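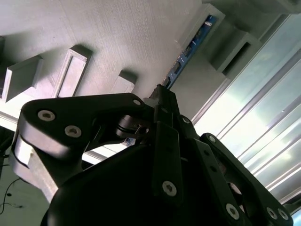

La pinza Trorna frente al tablero gris, con la placa azul en su soporte.

Pinza Trorna de dos dedos — ficha, recambios y aviso sobre el tornillo del pivote

Hola de nuevo. Esta página la escribo yo, Hiwot Mamo, que soy quien monta y repara las pinzas en Binari, y la actualizo cuando hay algo que contar. Esta vez lo hay, y no es bonito: se nos aflojó un tornillo del pivote en pleno ciclo y la pinza se quedó con un dedo más adelantado que el otro. Si tienes una Trorna en casa o en el taller, lee primero el aviso y luego, si te apetece, la parte comercial.

Aviso de seguridad (8 de julio de 2024)

La unidad que falló estaba insertando placas en soportes con ranura, un trabajo de poca fuerza pero de mucha repetición. En el ciclo 1.253 el brazo se paró por exceso de corriente en el motor de la pinza. Yo pensé en el cable, claro, porque siempre pienso en el cable, y perdí media mañana cambiándolo. ¡Para nada! El tornillo de un eslabón había girado casi una vuelta, el dedo tenía holgura y al cerrar rozaba con el cuerpo. La placa se quedó torcida en la ranura y hubo que sacarla a mano.

No hubo heridos. Lo que sí hubo fue un susto, porque Gordon Friesen acercó la mano para soltar la placa con el motor todavía alimentado, y cuando el control se rearmó la pinza intentó cerrar otra vez. La quitó a tiempo. Así que lo pongo con todas las letras: antes de tocar los dedos, corta la alimentación de la pinza. La pausa del programa no sirve para esto.

Qué revisar en tu pinza

Con la alimentación cortada, coge cada dedo por la punta y muévelo de lado. Si baila, no la uses. Pasa después la llave hexagonal por los tornillos de los eslabones, los dos lados, sin olvidar los que quedan hacia el cuerpo (son incómodos, ya lo sé). Si alguno gira sin resistencia, sácalo, limpia la rosca, pon fijador de fuerza media y vuelve a apretar. Deja curar el fijador hasta el día siguiente. Yo me salté esa espera una vez, en junio, y me tocó repetir el trabajo entero.

Mira también el pivote: el pasador tiene que estar centrado en el collar. Si asoma más por un lado, escríbeme antes de golpearlo con nada.

A partir de ahora recomiendo esta revisión cada 400 ciclos si trabajas con piezas encajadas, y cada semana si la usas para coger y soltar cosas sueltas. Antes el manual decía «periódicamente», que no le dice nada a nadie, y la culpa de esa frase es mía.

¿A qué unidades afecta?

Al lote que salió con el fijador antiguo, 40 pinzas en total. Hasta hoy he revisado 11, y en dos encontré tornillos flojos. Las que vendió Vachon llevan la misma pieza, así que también cuentan. Para saber si la tuya es del lote, mándame el número grabado en la base y te contesto yo misma.

El juego de tornillos y el fijador nuevo van gratis para todo el lote, envío incluido. Si prefieres que lo haga yo, la pinza vuelve a Binari y la tienes de regreso en unos días — avísame antes, que el banco es pequeño.

La pinza, para quien llega nuevo

Dos dedos articulados, acabado negro mate y tornillería a la vista, pensada para que cualquiera con una llave hexagonal pueda desmontarla. A mí me encanta trabajar con ella, incluso después de este lío. Agarra bien piezas estrechas y se limpia con un paño. No es la pinza adecuada para cargas pesadas; si vas a levantar cajas, pide la Davis, que es más ancha y más bruta.

Se entrega con llave, fijador y la hoja de revisión corregida. Los dedos, los eslabones y los pasadores se venden también por separado.

Las ventas siguen abiertas, pero cada pinza que sale ahora lleva el fijador nuevo y pasa por mis manos antes de entrar en la caja. Eso retrasa un poco los pedidos. Para dudas o para reservar turno de revisión, usa el formulario de contacto y pon «pivote» en el asunto.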